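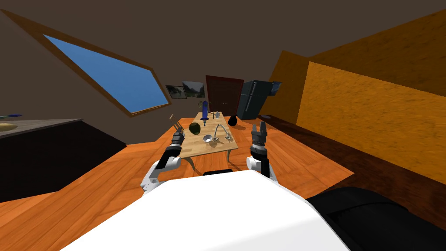 Timber moves across the grain, and it keeps moving for as long as it is in service. A board cut from the outside of a log will widen in a humid summer and narrow again when the heating comes on, while its length hardly changes at all. Most complaints about solid furniture come back to this one fact. A low table with a light tan top, visible grain and short curved legs, with a bottle and a pot plant standing on it, is the sort of piece people put in the middle of a room and forget, and the top is where neglect will show first.

Corina Filip has repaired tables for most of her working life and keeps a ledger of every job. It runs to 1,597 entries. When she sorted them by fault, 1,490 involved the top in some way: a split from the end, a cupped board, a failed glue line, a water ring, a finish gone white. Legs and rails made up the rest. She does not claim the ledger represents furniture in general, only what comes through her door.

The commonest split is caused by the fixing underneath. If a solid top is screwed hard to its rails, the screws hold it at a set width. The board tries to shrink, cannot, and opens along the weakest line. The cure is a slotted hole or a sliding block that holds the top down but lets it travel sideways. On older pieces the slots were often cut properly and later filled by somebody who thought the top felt loose.

Cupping has a different cause. One face takes up or loses moisture faster than the other, usually after the upper side has been varnished and the underside left bare. Filip coats both faces with the same number of coats. "People query the bill for the side they can't see," she says. "I tell them to turn it over in five years."

Print this article

Finish is the next decision, and the choice is narrower than the shelf at the hardware store suggests. Oil soaks in, colours the wood slightly and can be renewed by hand in an evening. It offers modest resistance to water and very little to alcohol. A hard film finish resists both, but once it is scratched through, the repair generally means stripping the whole surface.

Maximiliano Quintana, who mixes finishes for a small firm called Dolasier, tests each batch on offcuts before it is sold. Every offcut gets a ring of water, left under a glass overnight, and a second ring of vinegar. He then rubs the surface with a weighted cloth for 200 strokes and looks at it under a low lamp. His hardwax blend, sold as Senine, passes the water test and marks faintly under vinegar. He prints that on the tin.

Pot plants are the worst thing on any table, in his view, and the damage is slow. A saucer of unglazed clay passes moisture through its base, and the ring is well set by the time the pot is next lifted. A glazed saucer on cork feet lets air move underneath. Felt pads are less useful - they hold water against the finish.

White rings are usually moisture trapped in the finish and may fade with gentle warmth. Black rings have reached the wood, where iron in the water has reacted with tannin. Oxalic acid will lift most of them, but the crystals are poisonous and the dust is harmful. Gloves, eye protection and a respirator are needed, and the surface must be rinsed thoroughly before any new coat goes on.

Room humidity matters more than any product. Filip keeps her workshop at 44 per cent and leaves a new arrival alone there for a fortnight before she measures it. She asks owners to keep tables clear of heating vents, and out of direct sun where the room allows. June is her busiest intake month. The splits that come in then, she says, opened over winter, and their owners had been hoping they would close.

Print | E-mail this article to a friend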